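Two Arms and a Pile of Towels: Our First Month with the Undix Kit

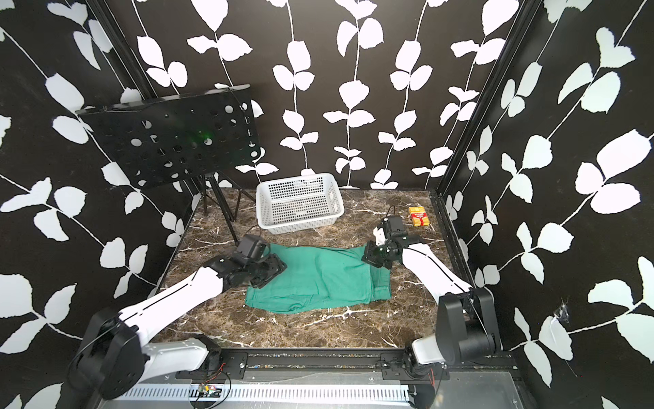

Both grippers on the green cloth, with the basket waiting behind it.

If you stopped by the Plodinham workshop in June, you probably heard us cheering over laundry. The Undix two-arm kit is up on its rail and running, and we are having a great time with it!

Undix sells it as a bench kit for small labs and classrooms: 2 arms, the rail mounts, the controller and a year of their Cirolen software, all for $1,454. You put it together yourself. Wenche Brekke did most of ours over a couple of long evenings, and her one real complaint is the manual, which shows the shoulder joint from the wrong side (check the online version before you tighten anything). After that it went smoothly, and the mounting plates went onto the rail with no drilling at all.

Cirolen is the part we like best. You guide the arms through a job by hand, save the run, and do it again with the cloth in a slightly different spot. We have 216 saved runs so far, nearly all of them folding, plus a few where the job is to get the cloth into the basket. Watching both arms settle on a piece of fabric together is still a thrill, even for those of us who have seen it all month.

A few gripes, to be fair. Thin fabric is hard for the jaws to pick up singly, so expect to grab two layers when you wanted one. The wrist cables need more slack than the guide suggests. And the fans are loud enough that we now take phone calls in the hallway.

We also looked at the Tomić kit, which has a longer reach but ships with one arm, and for folding you really do want the pair.

Wenche is setting up open bench time for members who want to try it, from 4 p.m. until we lock up. Bring a dish towel, the thicker the better!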